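Soston Kitchen Words
README, v7

A word list of kitchen and cooking terms as people say them in three towns: Soston, Brisley and Manole. Plain CSV files, no database. Updated March 5, 2018.

Started as a list on the back of an envelope, an argument over what you call the end of a loaf. Then it grew. Now it's 1,110 headwords with the variants underneath, and a folder of notes I keep meaning to sort.

What's in the folder

words.csv – the main list, one row per headword
variants.csv – every other way to say it, linked by word_id
places.csv – town codes and the neighborhoods inside them
notes/ – plain text, one file per letter. Q and X have no file
old/ – version 6 as it was. Don't use it for anything new, the ids changed

Columns in words.csv

word_id – number, never reused even if a word gets dropped
headword – lower case, singular, no "the"
kind – tool, dish, food, action, measure, other
meaning – short, my own wording
first_heard – year only. Blank if I didn't write it down, and I often didnt
source – talk, letter, recipe card, cookbook, sign
sure – 1 to 3. A 3 means I'd bet on it

variants.csv has word_id, variant, town, sure, and a free text column called remark. Remark is messy. It has commas in it, so read the file with quotes turned on or the rows will shift and you'll get towns in the wrong place.

Where the words came from

Mostly talking. Church suppers, the Brisley market, the line at the hardware store. I got 24 letters after the piece ran in the Bodex newsletter, and those are the best part of the whole thing – long, funny, full of words I'd never have asked for. Recipe cards from two estate sales in Manole. A few community cookbooks, spiral bound, no dates on most of them.

The talk words lean old. Most people who wanted to talk to me were past retirement. If you're after what teenagers in Soston call things, wrong list.

No names anywhere in the files. Letter writers were told their words would go in and their names wouldn't. If you know somebody from a phrase, please keep it to yourself.

How a word gets in

Two separate people, or one person plus something written. One person alone goes in notes/ and waits. Some have been waiting since version 2.

Store names for things don't count unless people use them at home. Same for restaurant words.

Spelling is a guess half the time. I write what I hear, then check the cards. Where a card and my ear disagree the card wins, and my version goes in variants.

Words that overlap

Biggest headache in the list. People in Brisley say "strainer" for anything with holes in it. Soston splits them up: strainer is mesh, colander is the big one with feet or a base. Manole has "drainer" for the big one, and then drainer is also the dish rack, so a sentence like "leave it in the drainer" could go either way and you have to ask.

I gave colander its own headword (word_id 212) and put the rest as variants. "Spaghetti bowl" is in there too, Brisley only, sure = 1. The mesh kind is word_id 898. Dish rack is seperate. 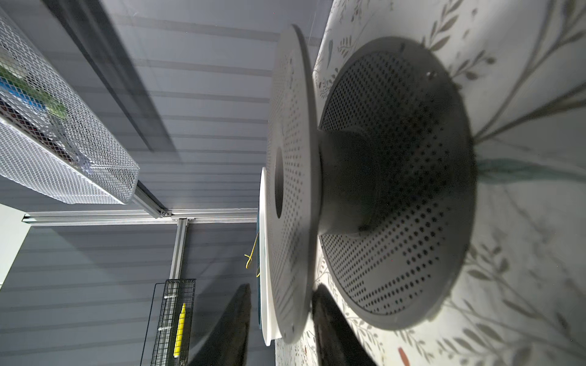 Known problems

- "Skillet" and "spider" are still merged. They shouldn't be. Spider has legs in the older cards and people use it for the flat pan now, needs two rows
- Measures are thin. "Glug" and "lump" are in, "a good shake" isn't, couldn't decide if it's a word
- 7 rows have a town code of ZZ. That means I lost the slip of paper
- kind = other is too big, somebody with patience should split it
- Manole is under-counted. I only drove out there a few times and the July trip got rained out
- Plurals slipped in around the letter P. Haven't fixed
- Some meanings are too short to help anyone. "Pone: a bread" is no use, I know

Changes since version 6

New ids, so don't mix with old files. Added the letters. Dropped the pronunciation column, it was only me spelling things funny and no two rows matched. Split "supper" and "dinner" after a lot of back and forth. Moved brand words to notes/. Fixed the accent marks that turned to junk when the file got opened in a spreadsheet and saved again – please don't do that, open it as text or import it as UTF-8.

Version 8

Aiming for 2,000 headwords, no promise on when. Canning words first, there's a whole pile from the Manole cards that I can't read very well. Then baking. Then go back and fix P.

Sending in words

Email or paper, either is fine. Tell me the word, what it means to you, the town, and who in the family said it (grandmother, uncle, whatever, no names). A sentence with the word in it helps more than a definition does. If you've moved around, put the town where you learned it, and the town where you live now goes in the remark.

Corrections too. If I've got your town wrong I want to hear it.

Using it

Free for school, church, club, newspaper column, whatever. Say where you got it and which version. If you print the whole list and sell it, ask first. The letters themselves aren't included and I won't send copies, that was the deal with the people who wrote them.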